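Subject: Re: Style guide draft, chapter on procedures
Date: August 2, 2025
From: Mirta Cáceres

Hi all,

I've read the draft through twice now, the second time with the Plarnari manual open next to it. Replies to the questions from Okine below.

> Okine wrote:
> I have three things I'd like settled before I send the chapter to
> the print shop. First, do we number steps when there are only two
> of them? Second, do warnings go before the step or after it? Third,
> the chapter is long and Ellix would like to see it shorter. Can
> anyone suggest cuts? I'd also like to know if the washing-up
> procedure still works as our sample, or if we should swap it for
> something from the Mnguni course.

1. Numbering short procedures

Yes, number them, even when there are only 2. The old guide said to write very short procedures as a sentence, and students took that as permission to bury a step in the middle of a paragraph. I had a set of reports last term where the only instruction on page 6 was inside a bracket. If the reader has to do one thing and then another, give each its own line and its own number.

A single step is different. Don't number it. Write it as a plain sentence under the heading.

2. Warnings

Before the step. The draft says this on its first page and then breaks its own rule in the section on cleaning equipment, where the note about unplugging comes after the instruction to open the cover. Please move it up.

I would also drop the word "caution" wherever nothing can be damaged and nobody can be hurt. The draft uses it for saving files. "Note" is enough there.

3. The sample procedure

Keep the washing-up one. Everybody knows the task, so students look at the wording and leave the content alone. The Mnguni samples are well written, but they assume the reader has used a lab balance. I'd change "cleanse the interior surfaces" to "scrub the inside of the bowl" and let the verb start the sentence. The same goes for "water should be running" – make it "Turn on the faucet."

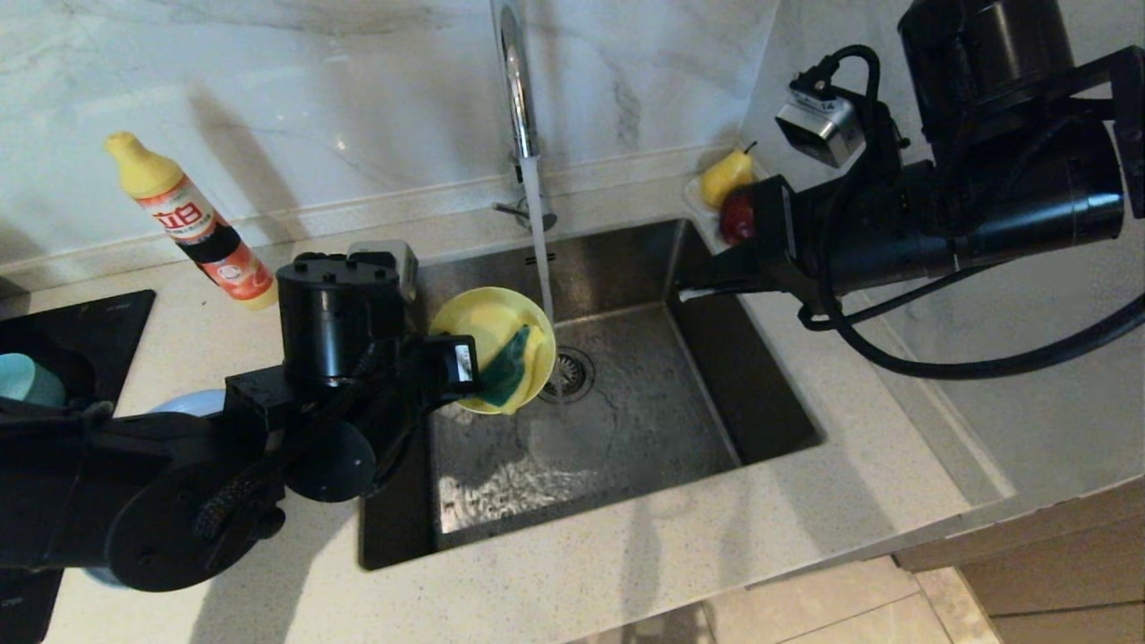 4. Cuts

The history of the imperative can go. It runs to 300 words and the exercises never refer to it. The table of 98 preferred verbs could move to the back of the book, with a pointer from the chapter. I would leave the exercises alone, apart from the last one, which repeats the one before it with a different appliance.

One more small thing. The draft has "log in", "login" and "log-in" all used as verbs. Pick "log in" and search for the others.

I can look at the revised file in August if it comes as a single document. Comments in separate emails are hard for me to keep track of.

Mirta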